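장난감 소품 묶음 안내 (README)

이 폴더를 처음 여시는 분들께 먼저 인사드립니다. 사진과 목록 파일만 달랑 받으면 무엇부터 봐야 할지 막막하실 것 같아, 조금 길더라도 차근차근 적어 두기로 했습니다. 급하신 분은 "폴더 구성"과 "이름 붙이는 법"만 보셔도 되고, 시간이 있으신 분은 차 한 잔 곁에 두고 끝까지 읽어 주시면 고맙겠습니다.

소개

드리르스카(Drirska) 묶음은 작은 장난감을 종이봉투에 담고 꺼내고 다시 정리하는 모습을 모은 사진 자료입니다. 사진은 모두 2,693장이고, 그중 1,000장에는 물건 이름과 놓인 모양을 사람이 직접 적어 넣었습니다. 나머지는 아직 이름이 없는 상태 그대로 들어 있습니다. 이름 적는 일은 November에 시작했는데, 처음 생각보다 손이 많이 갔습니다. 당근이야 누가 봐도 당근이지만, 밧줄은 볼 때마다 모양이 달라서 뭐라고 적어야 할지 한참 이야기하게 되더라고요.

물건을 고를 때는 어느 집 거실에나 굴러다닐 법한 것들을 먼저 떠올렸습니다. 아이들 소꿉놀이 상자에서 나올 채소 모형이 있고, 강아지가 물고 다닐 만한 밧줄 장난감도 있습니다. 딱딱하고 매끈한 것과 구부러지고 꼬이는 것이 한 봉투에 같이 들어가면 정리하는 맛이 아주 달라집니다. 채소만 담을 때는 그냥 나란히 눕히면 그만인데, 밧줄이 하나 끼면 자리를 어떻게 내줄지 고민이 시작되거든요!
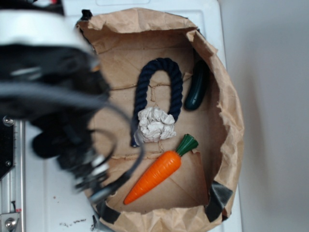

담는 그릇으로 무엇을 쓸지도 이야기가 길었습니다. 플라스틱 상자를 쓰자는 의견도 있었고 천 주머니를 쓰자는 의견도 있었지만, 결국 갈색 종이봉투로 정했습니다. 구하기 쉽고 가벼우며, 입구를 바깥으로 접으면 안이 잘 들여다보입니다. 봉투는 쓰다 보면 구김이 늘고 모양도 조금씩 달라집니다. 목록에 봉투 번호를 따로 적는 칸이 있는 것도 그래서입니다. 봉투 상태가 궁금하신 분은 그 칸으로 묶어서 보시면 편합니다.

자주 나오는 물건

당근: 주황색 플라스틱 당근입니다. 몸통에 가로로 골이 져 있고 초록색 잎이 뭉툭하게 달려 있습니다. 목록에는 "carrot"으로 적었습니다. 뾰족한 끝이 향한 쪽을 방향으로 칩니다.

오이: 짙은 초록색의 길쭉하고 반들반들한 플라스틱 오이입니다. "cucumber"로 적었습니다. 양 끝을 가려내기 어려울 때는 방향 칸을 비워 두었으니, 빈칸을 보고 파일이 깨진 줄 알고 놀라지 마세요.

밧줄: 남색의 굵은 밧줄 장난감입니다. "rope"로 적었습니다. 굽은 모양은 고리, 곧은 것, 뭉친 것, 모름의 4가지로 나누었습니다. 밧줄 이야기는 할 말이 많아서 뒤에 따로 적었습니다.

폴더 구성

photos: 사진 원본이 들어 있습니다. 이름이 적힌 사진과 적히지 않은 사진이 한데 있습니다.
names: 이름을 적어 넣은 1,000장의 목록입니다. 한 줄이 물건 하나이므로 한 봉투에 물건이 여럿이면 여러 줄이 이어집니다.
bags: 봉투 번호와, 봉투를 새것으로 바꿀 때 남긴 짧은 메모가 있습니다.
notes: 작업하면서 적은 잡다한 글입니다. 맞춤법은 너그럽게 봐 주세요.

이름 붙이는 법

물건이 조금이라도 보이면 이름을 적습니다. 가려진 부분이 많아 무엇인지 자신이 없으면 억지로 맞히려 하지 말고 "unsure"라고 적습니다. 이름은 3명이 따로 적은 다음 서로 맞춰 보았고, 의견이 갈린 줄에는 표시를 남겨 두었습니다. 그 표시를 지우자는 말도 나왔는데, 저는 남겨 두는 편이 쓰시는 분께 더 친절하다고 생각했습니다. 헷갈리는 사진은 누가 봐도 헷갈리는 법이니까요.

밧줄에 대하여

밧줄은 가까이서 볼수록 재미있는 물건입니다. 여러 가닥이 단단히 꼬여 있어서 결이 사선으로 흐르고, 굽은 자리에서는 가닥이 겹치고 뭉쳐 매듭처럼 보이기도 합니다. 바로 이것 때문에 초반 목록에는 실수가 꽤 있었습니다. 그냥 굽었을 뿐인데 "매듭 있음"으로 적은 줄이 나온 것이지요. 지금은 정말로 묶인 곳만 매듭으로 치고, 꺾인 자리는 모두 "굽음"으로 통일했습니다.

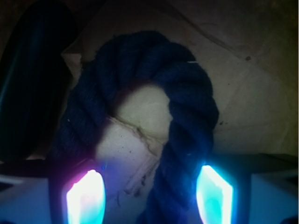

글·정리 Siwan Skyrme
이름 검토 Parveen Roy, Jailson Mendonça

밧줄 표면에 붙은 실오라기나 보풀은 따로 적지 않습니다. 종이 바닥의 얼룩이나 작은 점도 마찬가지입니다. 한때는 이런 것까지 다 적어 보려고 했는데, 하루 종일 점만 들여다보다가 눈이 침침해져서 그만두었습니다. 혹시 먼지나 얼룩이 필요한 작업을 하신다면 notes 폴더에 그때 적다 만 목록이 남아 있으니 가져다 쓰셔도 좋습니다.

밧줄의 굽은 모양은 위에서 내려다본 것을 기준으로 적습니다. 가까이 찍힌 사진에는 고리 한쪽만 나오기도 하는데, 그럴 때는 보이는 만큼만 보고 고르되 끝이 보이지 않는다는 표시를 함께 남깁니다. 색은 "navy" 하나로 적습니다. 어두운 데서는 거의 검게 보여 "black"이라고 적은 줄이 섞여 있었고, 찾는 대로 고쳤지만 몇 줄쯤 빠뜨렸을지도 모르겠습니다.

알아 두시면 좋은 점

물건의 가짓수가 많지 않습니다. 채소 장난감 전반을 알고 싶은 분께는 모자랄 수 있어요. 또 비슷한 배치가 잇달아 나오는 구간이 있으니, 사진을 나누어 쓰실 때는 낱장으로 섞기보다 봉투 번호로 나누시기를 권합니다. 물건의 무게와 길이는 재지 않았습니다. 물어보시는 분이 종종 있어 언젠가 재 볼 생각은 있습니다.

고치기와 문의

틀린 이름을 찾으시면 사진 번호와 고칠 내용을 한 줄로 적어 보내 주세요. 목록은 Lakmal Gunawardena가 월요일마다 열어 보고 손질합니다. 이전 판인 만돈(Mandon) 묶음을 쓰시던 분은 칸 이름이 바뀌었으니 그대로 합치지 마시고 notes 폴더의 대조표를 먼저 봐 주세요. "color" 칸이 "main_color"로 바뀐 것을 놓치시는 분이 제일 많습니다.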